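December 23, 2024

Bindery bench, Gromholm mission workshop

I meant to write this up on Saturday and then the snow came, so forgive me if some of it is out of order. We are still on the Vitale hymnals (the brown ones the Gromholm chapel has sung from for as long as any of us can remember), and the job is going better than I dared hope back in October. Of the 121 books in the lot, 40 are sewn and pressed. I had a lovely hour with the psalm section, reading when I should have been folding. Psalm 98 has pencil notes all down the margin, breath marks mostly, and I could not bring myself to erase a single one. Please leave them in if you get to that stack before I do!

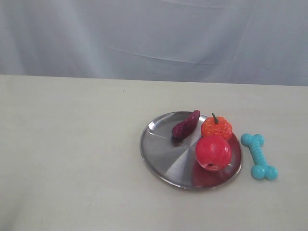 Tabletop and cloth backdrop, pale gray-blue.

Paste: the Dredolell wheat starch went lumpy at the old proportions, so I thinned it and let it stand overnight, and it brushed out much nicer. I still prefer Rendano tissue for the torn Advent pages, as the heavier stuff shows through the staves when you hold it to the light. We have 300 sheets left.

Three books are missing the Nunc Dimittis leaf altogether. I'd like to copy it from a sound book and tip it in after Christmas, unless someone has a better idea. Boards for the next batch are still to be cut.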